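Home | Forums | Gallery | Members | Search | Log in

Gripper closes on bagged stuff and faults out - anybody seen this?

flastia_fan59
Joined: March
Posted 2/25/26

OK, long post, sorry in advance. I've got a desktop arm with a two-finger parallel gripper and a wrist cam, driven by a Harnell controller, and I've been teaching it to sort groceries. Boxes are great. Cans are great. Then I moved to bags and the whole thing went sideways on me.

What happens is this. The arm comes in over a bag of dry spaghetti, the fingers close, and somewhere near the end of the close the controller throws an overcurrent fault. Fine, faults happen. But when it faults it doesn't hold, it lets go! So the bag drops. The last time it did that the arm was already on the way up, because my script fires the lift on a timer, and the bag landed on its corner and split. Spaghetti everywhere. I was picking pieces out from under the base for the rest of the evening, and one got into the cable channel and I still haven't got it out.

I set the force limit to 180 on the Harnell scale, which I know is high, but at anything lower the bag slides out. The log has the fault as code 59 every time. The manual has one line for code 59 and it says "check load."

The wrist cam on the approach:

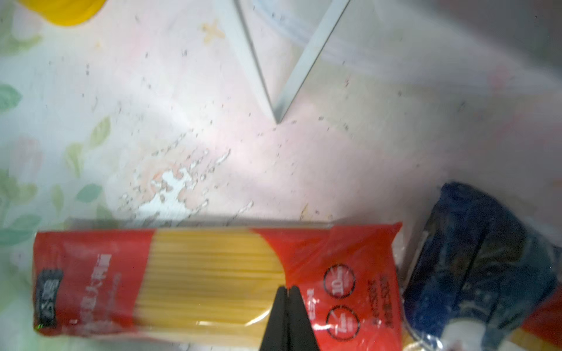
Page 1 of 4

So that's where it closes, a bit to the side of the clear window. The grasp planner picks the spot, I don't. I'd love to hear from anybody running bags on one of these, because I'm about ready to go back to cans.

gantry_mo
Your fingers are pretty much shut in that shot. Are you sure there's anything between them? To me it looks like they're over the bag and nearly touching each other. If they meet with a force target of 180 and nothing in the way, they just push against each other until the current trips. There's your 59.

flastia_fan59
Huh. I mean, it does pick it up sometimes! I assumed it was grabbing a fold in the wrapper.

gantry_mo
It probably is, and that's the trouble. A pinch of plastic film is next to nothing in thickness. The encoder says "closed," the force loop says "not there yet, keep going." You get a lift out of it when the film happens to bunch up.

Bouchra Abou Zeid
I'd be careful about blaming the planner or the force number. The part that worries me is the release on fault. A gripper that opens when it's unhappy is going to drop something heavier than pasta sooner or later, maybe on a hand. On the Harnell units I've used there's a fault action setting and it ships as "open." Change it to "hold position" before you tune anything else, and get rid of the timer on the lift. Wait for a grasp confirmed signal. If it doesn't come, don't go up.

tin_snips
Disagree on hold. I had mine on hold and it clamped down on my thumb when I was reaching in to clear a jam. It faulted, it held, and I couldn't back drive it. I had to pull the plug with my other hand, and I was not calm about it. Open on fault let me sleep at night.

Bouchra Abou Zeid
Sorry about your thumb, that sounds awful. But you shouldn't be reaching in while it's powered, whatever the fault action is. Hit the e-stop, wait, then clear it. And wire the e-stop so it kills the finger drive and leaves you able to pull them apart by hand. Mine does and I test it every time I start up.

tin_snips
Sure, and we all do that every single time :) I hear you though. I still wouldn't run hold at 180. Hold at something low, maybe.

zekis_garage
Jumping in on the vision side. Plastic wrapper, clear window, loose plastic behind it, a shiny package right next to it. My depth camera hates every one of those things. I'd bet your planner is getting a bad height on the film and stopping too high, so the fingers close over the bag when they should be down the sides of it. Plus your image is smeared, so you're still moving when you grab it. Add a short pause before you compute the grasp. Clear some room around the bag too, that dark blue package is awfully close on the right.

And maybe wipe down the mat? There are crumbs all over it and a patch of white flaky stuff. Probably nothing to do with the fault, but I've had specks show up as junk points in my cloud.

gantry_mo
Agree on the pause. Not sold on the crumbs.

flastia_fan59
OK, tried a bunch of this. I pulled the log and there are 1,257 close commands in it, and the 59s only show up on the bags. Never on a box, never on a can. Then I ran it with nothing under the fingers at all and got a 59 on the first try. So gantry_mo gets the point for that one.

I switched the fault action to hold, dropped the force way down, and took out the timer. It hasn't dropped a bag on me since, but it mostly doesn't pick one up either - it closes, says no grasp, and sits there. Which I guess is the right thing for it to do? I added the pause and the pictures are sharper, but the height it comes up with still jumps around from one try to the next.

zekis_garage
Try taking the height off the mat and adding a fixed offset for the bag. Ugly, but it works on mine. And close across the short side, with one finger down each long edge, if your stroke is wide enough.

tin_snips
Or put suction on it. Fingers for bags is a pain.

gantry_mo
Suction on crinkly film is its own pain. I went through a whole set of cups before I gave up.

Bouchra Abou Zeid
Glad the timer's gone. Please do the e-stop test too, and post what the fingers do when you hit it.

flastia_fan59
Will do. I need to rewire the button first, right now it only stops the arm and the gripper stays live. Waiting on a connector.

Related threads
Harnell fault codes, the running list
Dow replacement finger pads, worth it?
Wrist camera blur on fast approach
Flastia planner puts grasps too high on film
E-stop wiring for small grippers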